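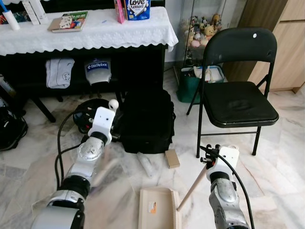

The Front Room, Before and After Lunch

By Sharada Lobo
May

We spent a morning in May picking up the front room at the Clegg house. It took nearly 40 minutes to agree on where to start, and we settled on the floor.

Floor: gray and white marble tile. The beige dustpan has a light wooden handle. A piece of cardboard and something white and crumpled still to go, with the black backpack standing behind them.

Covered top: the cloth with the scalloped hem stays on all year. The lint roller, the green book and the blue "Love Letters" box all need a place of their own. Folded clothes go upstairs.

Glass cabinet: plush toys in pastel colors. These were left alone. The green bin at the base is for papers, and I will sort it next time.

Folding chair: goes back in the hall closet with the other 2.

This site uses cookies to remember your settings. Accept | Decline

Contact: Sharada Lobo, Zorkimside Home Pages | Copyright Zorkimside | Back to top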